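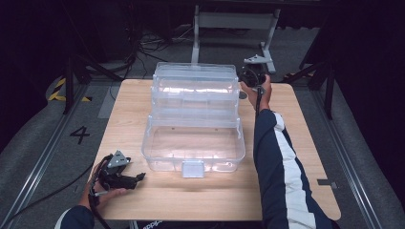

Clomau brings its fold-out tackle box back for the new season, with a wider base and a lot of help from its customers

Sunday, January 9, 2022

Clomau, the family-run maker of boxes, tubs and drawers for people with far too many small things, is very pleased to announce that the Solletti fold-out tackle box is going back on sale this April, after nearly two years away and (we did keep them all) 2,704 letters, emails and postcards asking where on earth it had gone.

If you have had a Solletti on your shelf at any time in the past you will know the idea. It is a clear plastic box with a good roomy base, and when you open it the trays lift and spread out behind in steps, one above another, so that everything you own is in front of you at once and you can stop tipping it all out on the kitchen table to find one swivel. It was drawn up for anglers, and anglers still buy more of them than anyone else, but over the years we have heard from bead workers, model railway builders, fly tiers, dressmakers, a piano tuner and a lady in her eighties who keeps her late husband's collar studs in the top tray and her seed packets in the bottom.

The new Solletti keeps the see-through plastic and the latch at the front, and the changes are mostly the ones you asked for. The base has been made wider so that reels and pliers will go in flat. The trays have been stiffened along their edges, which should please everybody who likes to fill the top one with lead weights, and the arms that carry them have been redrawn so that they can be opened with cold hands on a January riverbank.

"I must have read every one of those letters, some of them twice, and what struck me was how fond people were of a plastic box," said Leilani Tillman, who runs the Clomau design room. "They wrote about the noise it made when it shut. They sent drawings! One gentleman sent a whole box back to us with little paper flags stuck on all the bits he would change, and I'm glad to say we have done most of them, though we couldn't manage the cup holder."

Early boxes went out last autumn to 106 households, who were asked to fill them with whatever they liked and use them as they would at home. Ingeborg Oberholzer, a retired needlework teacher who tried one for eight weeks, had hers open on the sewing table for most of that time. "My old tin was lovely but it was a well, really, and things went down it and stayed there," she said. "With this one I could see my press studs from across the room. I put the bobbins in the base, the needles in the lowest tray and the pretty buttons at the top where I could look at them, and then my granddaughter moved everything about and I found that I quite liked her way better."

Clomau has also put together a short printed guide to sorting a box, which will be tucked inside every Solletti. It suggests starting with an empty box and opening it right out on a clear table, putting the heaviest things in the base first, and leaving one compartment with nothing in it at all for the odds and ends that turn up afterwards. Anyone who already has an older box and would like a copy of the guide is welcome to write in for one, free of charge.

The Solletti will be sold through the Clomau shop and by post, and through all branches of Robles, who have stocked our boxes from the very beginning. It comes in one size and in clear only. A smaller companion, the Uterari, with a single pair of trays and made to fit in a coat pocket or a glove compartment, is planned for later in the year and we will write again when we have a firm date.

To say thank you for all that patience, the first 50 customers to order by post will have their initials pressed into the lid without charge. Spare latches will be sold in packs of 5.

Samples for review can be requested from the Clomau press desk, which is open on weekday mornings.

Ends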